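The Jewelry Box Theory of a Tidy Life

9/4/24

Safta Lazăr sent me a newsletter about "editing your accessories" and I have been grumbling about it ever since.
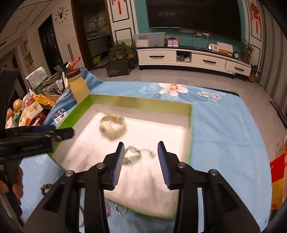 The idea is that you tip all your bracelets out, put back only the ones you love, and feel lighter. I own roughly 46 bits of jewelry if you count the single earrings, and I can report that I felt the same weight afterward. What I had was a living room table I couldn't eat at.

My first complaint is the word love. I don't love my watch. It's a see-through yellowish thing and I wear it to know when the bus is coming. By the rules it should go. It went back in the box first.

The green beaded bracelet with the little tassel was harder. I bought it in May at the Gekcombe craft fair, wore it maybe 2 times, and the tassel went in my soup on one of them. Does that count as love? The newsletter didn't cover soup.

Then there's the box. You're supposed to buy a divided tray with a velvet lining, and the newsletter was kind enough to link to one from Dokedeo with 12 compartments. Mine is shallow, open and green around the outside, with no compartments at all, and I can see everything in it at once. I'm not convinced a bracelet needs its own room.

The brown and tan round beads are still out on the tablecloth while I think about them. Same with the purple-pink ones, which Zamfira Ghiță says are too young for me - she's three years older and wears bells on her ankle, so I'm taking that under advisement. The thin silver bangle stays. It bangs on the desk when I type, but I'd miss it.

Safta wants to know if I'm doing scarves next. I told her I'd read the newsletter on scarves when it comes and then we'd see. I have two drawers of them and they both close.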